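Reading Small Print, handout for session 3

Welcome back, everybody! Last time we talked about headlines, and this week we move down to the part most of us skip, the tiny words on packages (bring your glasses, please, I always need mine). Before reading a word, ask where your eye goes first, and whether there is anything there to read.
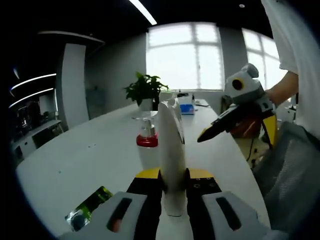
Tharushi Sivakumar wrote to me after the March session that she reads the warnings first and the directions last, and she wondered if that was backwards. I don't think it is! Try both orders with the Loltum leaflet, all 30 lines of it, and jot down what you missed each time.

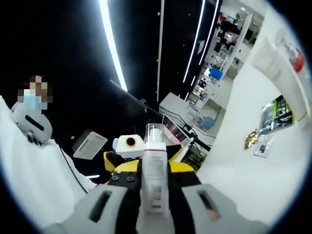
Fig. 2. White bottle with printed label and barcode.

For next time, read pages 11 to 14 in the packet.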